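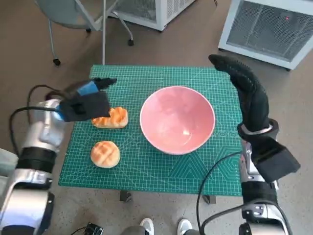
Two sweet buns beside a pink bowl on a green cutting mat.

Search articles Go
Reading time: 3 min

A sweet bun is a small bread made from enriched dough. The top may be smooth, crusted with sugar or scored in squares, as on melon pan. In Burkdale, buns are sold by the piece — usually before noon.

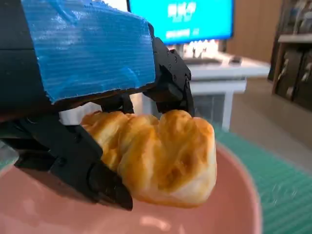 Twisted buns are formed from a strip of dough which is folded and turned before baking. The raised lobes brown first. A glazed twist can be amber on top, with darker spots, and still pale cream at the lower side, like the one over the pink plate. The Pelkonen bakery bakes its twists for longer.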